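# The second arm and other costs

When Ingvarsson decided to automate a part of its packing hall in Londby, the first budget had one line in it: robot. Peter Urban, who plans equipment purchases for the company, still keeps that sheet in his drawer. "It was a good price," he says. "It was the price of a machine which cannot yet do anything."

The company packs stationery sets for shops and schools. The assortment changes each season, and 327 article numbers pass through the hall in one year. A fixed line was never considered seriously. Instead, Urban asked for offers on small two-arm cells, and received 2 of them, one from Hiltport and one from Bruriner. They were difficult to compare. Hiltport had included training and a first set of spare parts. Bruriner had a lower sum on the front page, but fingers, cables and installation were listed in an annex as options.

Urban rewrote both offers into the same table, with one row for each thing that must be paid before the first working day. It took him most of a week. After this the difference between the suppliers was small, and the discussion moved to other questions. How long is the delivery time for a gripper? Who may change a program? What happens when a supplier of pens makes the cap thinner?

The last question sounds like a detail, but for Tshepo Botha it is the main one. He is responsible for the trials, and he has asked that the budget for them be kept separate from the budget for the machine. Pens roll and caps are small, and a gripper that holds a thick highlighter well can be a poor choice for a cap lying alone on the table.

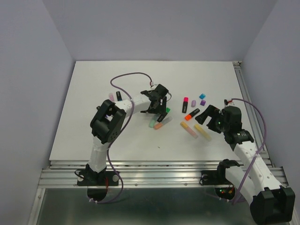
Botha has therefore reserved 60 hours of trial time before any order is signed. He wants to use the company's own articles, also the ugly ones from the end of a batch, and he wants the packing staff to be present - they know which items cause trouble by hand.

There is also the matter of wear. Finger pads and cables are cheap compared with an arm, but a cell that waits for a cable is standing still all the same. Urban has put 2,000 euros per year in the plan for such parts. His director found this too careful and asked him to reduce it. He moved the sum to maintenance, where it remained.

The decision between the two suppliers is expected in September. Until then the sets are packed by hand, and the floor space for the cell is marked with yellow tape beside the goods lift.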